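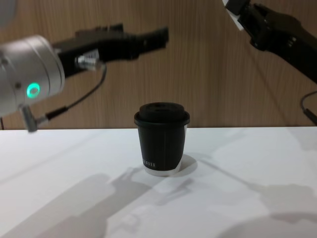

Where the Jukon build is up to, February 24, 2025

Hi Nhung, here's the update I owe you for the second half of the grant. Both arms are up and talking to the same controller (finally!), and I've moved on to the coffee cup job. Black paper cup, lid on, white table. I picked it for the lid, the domed kind that's a pain to grip.

Money: of the $3000, I've got $1000 left. Most of January's spending was cables and the second gripper. Tincuța let me use her bench at the Drirnton shop, so no rent to claim.

Still bugging me is the cable on the left arm. It loops out near the gripper and I'd like it tied in closer to the wrist before I speed anything up. The shadows on the tabletop are next, as I want softer lights over it.

Could you send me the form for the last $1000?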